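7. Gripper Faults and Lost-Object Recovery

This section covers faults in which the arm stops with the task unfinished and the gripper does not hold what the task log says it holds. It applies to the Gisero arm both on a physical bench and in the Dreromska kitchen simulator. Where a step is different in the simulator, the step says so.

Read section 5 (Safe Stop and Restart) before you work on a physical arm. The steps below assume that you know how to put the arm in Hold and how to take it out again.

CAUTION: A stopped arm is not a safe arm. In Hold, the joints stay powered and the controller can still correct its position by a small amount. Keep your hands out of the space between the gripper and the counter until the status light is solid amber.

CAUTION: Do not clear a grip fault from the control screen before you have found the object. Clearing the fault deletes the last grip record, and the arm will treat the gripper as free to move.

7.1 When to use this section

Use it if you see any of the following on the control screen:

GRIP LOST - the fingers closed past the expected width during a carry.
GRIP UNCONFIRMED - the fingers closed, but contact was not reported in time.
PLACE MISMATCH - the arm reached the place point, but the object is not within tolerance of it.
REACH BLOCKED - the planner could not find a clear path to the next point.

GRIP LOST and REACH BLOCKED often appear together. A dropped object lies where the planner did not expect one, and the next path runs into it. Work on GRIP LOST first. In most cases REACH BLOCKED clears by itself once the object map is correct.

If the screen shows DRIVE FAULT or BRAKE FAULT, stop here and go to section 9.

7.2 Before you start

You need the task log for the current run and the object list for the kitchen layout in use. On a physical bench you also need the finger gauge supplied with the arm. Have a second person at the stop button if you will be reaching into the work area.

Write down the fault code and the step number shown beside it. The step number is lost at restart.

7.3 Recovering from GRIP LOST

1. Press Hold. Wait for solid amber. In the simulator, press Pause and then select Keep World State. If you skip Keep World State, every object returns to its starting place and the fault can't be traced.

2. Open the task log and find the last line marked GRIP OK. Note the object name and the time stamp.

3. Look at the gripper itself. Do not rely on the gripper icon on the control screen, which shows the commanded state and not the measured one.

4. If the object is still partly between the fingers, support it from below before you release it. Select Release, then Slow. Never pull an object out of closed fingers.

5. If the gripper is empty, find the object. Check the floor, the counter, the inside of any open drawer and every shelf within reach of the arm, including the space behind the upper joint.

6. Enter the object's present position under Objects > Correct Position. In the simulator, use Read From World to fill it in.

7. Select Check Map. If the object now shows in green, go on to step 8. If it shows in red, the map and the camera disagree. Repeat step 6.

8. Select Retreat. The arm backs away along its last path at reduced speed. Watch the upper joint as well as the gripper during this move.

9. When the arm reaches its rest pose, clear the fault and restart the task from the last GRIP OK step.

NOTE: Retreat is limited to 12 seconds. If the arm hasn't reached its rest pose by then, it goes back to Hold and shows REACH BLOCKED. Do not press Retreat a second time. Go to 7.4.

7.4 Recovering from REACH BLOCKED

1. Leave the arm in Hold and open the clearance view.

2. Set the clearance view to All Links. The default setting, Gripper Only, hides contact between the upper part of the arm and nearby furniture. This setting was the cause of a long series of unexplained stops at the Değirmenci test kitchen, where Quyên Đồng's team had been checking the fingers each time and finding nothing wrong.

3. Look for any link shown in orange (close) or red (touching).

4. If a link is red, use Jog to move that joint away from the contact, one press at a time. On a physical arm, stop at once if you hear scraping or if the object starts to move.

5. Run Check Map again, then Retreat.

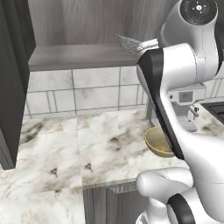
Shelf contact is the hardest of these faults to find, because the log entry names the gripper even when the problem is higher up. Check the whole length of the arm against the furniture before you change any grip setting. With the fingers empty in front of the counter edge and a grater sticking out from behind the upper joint, at about the height of the shelf, an operator who looks only at the fingers will miss the grater. Enter its position on the map before the arm moves, and check the bowl on the counter beneath the arm in the same way.

7.5 Grip settings to check afterward

If the same object causes GRIP LOST twice in one session, check these settings before running the task again.

Close force. Factory value is 5. Raise it one unit at a time. Values over 7 are locked for kitchen tasks and need a supervisor code.

Contact timeout. Factory value is 3000 milliseconds. A shorter timeout makes the arm stop sooner but gives more false GRIP UNCONFIRMED faults with thin handles.

Approach side. For an object with a handle, set this to Handle. The Auto setting picks the nearest surface, and on a flat or perforated object that may be a surface the fingers can't hold.

Surface friction (simulator only). Imported objects come in with the value set to None if their file doesn't include one. The fingers will close and report contact, and the object will slide out on the first fast move. Open the object list and fill in any missing values.

Change one setting, run the task, and write down the result. If you change several together, support will ask you to set them all back.

7.6 Reporting the fault

Send a report if the fault comes back after the steps above, or if any part of the arm touched a person. For contact with a person, leave the arm in Hold, don't restart it for any reason, and call the safety line printed inside the controller door.

The report should include the fault code, the step number, the layout name, the saved world state (simulator) or the controller log (physical arm), and the grip settings in use at the time of the fault. Address simulator reports to Alper Gündoğdu and bench reports to Lorenz Steiner.

Do not trim the log. The lines before the fault are usually the useful ones.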